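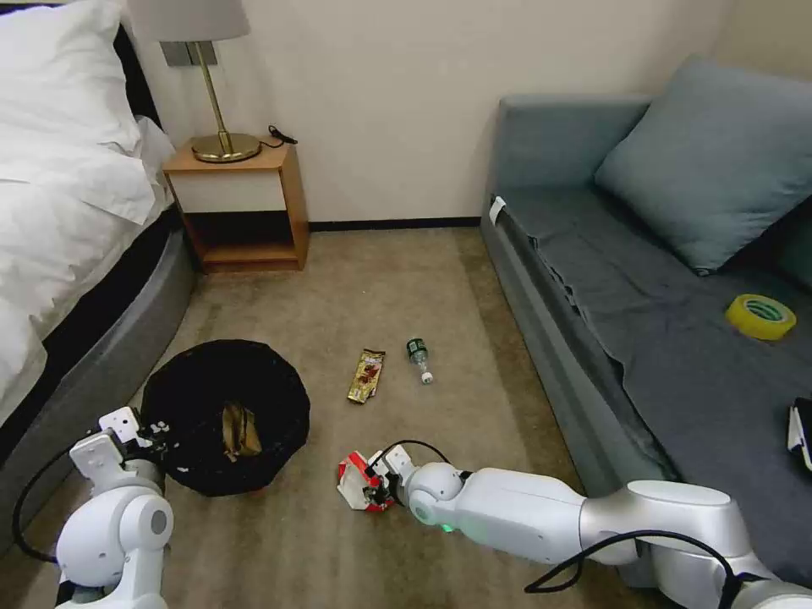
Trombridge all-season duvet, double, review

I bought this in December to replace a feather one that had gone flat, so it has now done a full winter and most of a summer. It comes as two duvets, a thin one and a thicker one, with poppers round the edge to join them together. The filling is hollow fibre and the cover is cotton.

It arrived vacuum packed and took most of a day to fill out. There was a slight plastic smell at first, gone after an afternoon over the banister.

Warmth first, as that is what most people want to know. The two together were enough for our bedroom, which faces north and has one small radiator. I was too hot only once, when I had a cold. From spring I used the thicker one alone, and since the warm weather started I have been on the thin one. The thin one is properly thin. If you like some weight on you in summer you may not get on with it.

The poppers are the weak part. There are 22 of them and they are fiddly, small and quite stiff. Two have come off already, both on the same long side. I sewed one back on and left the other. With the set joined up and inside a cover it tends to bunch at the foot end, and you have to give it a good shake every morning. My old Neves duvet had ties at the corners, which I found easier.

Washing is fine if you do the halves separately. The thick one only just goes in our machine, and it came out with some lumps that I had to work apart by hand. It took almost 3 days on the airer. The label says it can be tumble dried on low but I haven't tried that. The thin one washes and dries like a blanket.

Size is as stated. It hangs down well on both sides of a standard double, and my Wusoment covers fit it without any slack in the corners. I did try a Grodent cover in the sale and that came up short, so check the measurements if you are buying new bedding to go with it.

It makes some noise when you turn over, more than feathers did. I stopped noticing after a week or so. No filling has come through the cover and the stitching between the pockets is still sound.

I would buy it again at the sale price but probably not at the full one. If you only need a winter duvet, get a single heavy one and save yourself the poppers.

Four out of five.

Updated 16th August: another popper has gone, same side as the others.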